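Chapter 4
Trade Secrets: What Counts and How They Are Lost

Learning goals

After reading this chapter you should be able to state the parts of a trade secret claim, tell a trade secret apart from general skill and experience, and explain what a court looks for when it asks whether a company took reasonable steps to keep information secret.

4.1 The Konden dispute

Konden made coatings for industrial pumps. It had 43 employees, and 15 of them worked in the lab. One of the 15, Védís Hallgrímsson, had spent most of her career there and had developed a drying schedule that let the company apply a second coat much sooner than its competitors could. The schedule was never patented. It was written down in a shared lab notebook and in a file on the company server.

In February Hallgrímsson gave notice and took a job with Stolport, which sold coatings to many of the same buyers. She did not copy the file. She returned her laptop and her badge. On 10/14/21 Konden's lawyers sent Stolport a letter claiming that a new Stolport product could not have been made without the drying schedule, and demanding that sales stop within 60 days.

Stolport answered that it had done nothing wrong. Hallgrímsson, it said, had brought only what was in her head, and an employer does not own what a chemist knows.

We will come back to this dispute several times. It is useful because neither side's position is silly. Konden paid for the work that produced the schedule, and Stolport is right that people are allowed to change jobs and keep earning a living at what they do well.

4.2 The parts of a claim

A patent is granted by a government office after an examination. A trade secret is not granted by anyone. It exists as long as the information meets the legal test, and it ends when the information stops meeting it. In most American states the test asks whether the information has economic value from not being generally known, and whether the owner made reasonable efforts to keep it secret. To win, the owner must also show misappropriation – that the other side acquired, used or disclosed the secret by improper means or in breach of a duty.

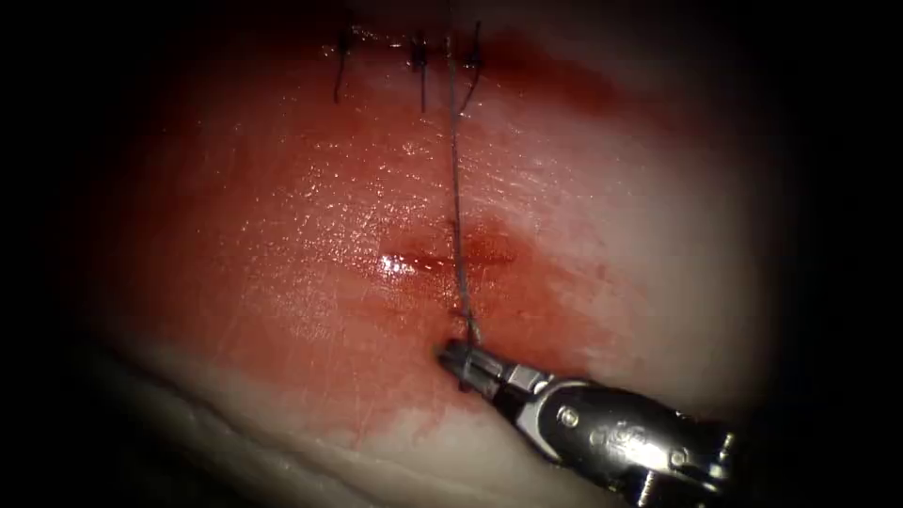

Does a company lose its trade secret if a competitor works out the same information independently?

The competitor is free to use what it worked out, and the first company cannot stop it. The first company may still have a trade secret against everyone else, as long as the information has not become generally known in the field.

Reverse engineering is treated in much the same way. A competitor that buys a product on the open market and takes it apart has usually done nothing improper, unless a contract or some other law says otherwise. In the Konden dispute this mattered a good deal. Stolport's lawyers argued that a trained chemist could have found the schedule by testing coated parts. Konden replied that whether someone could have done so is a different question from whether Stolport did.

4.3 Reasonable efforts

Courts do not require perfect security. They look at what the owner did in light of its size, the kind of information and the risks it faced. Common measures include confidentiality agreements, passwords, limits on who may see a document, and exit interviews.

Konden's record was mixed. Lab employees signed confidentiality agreements when they were hired, but the server file had no password, and sales staff could open it. In addition, Konden had sent samples and a partial schedule to 2 outside firms, Esteves and Jirkum. Esteves had signed an agreement. Jirkum had not – its copy went out with a cover note that said only "please keep this between us."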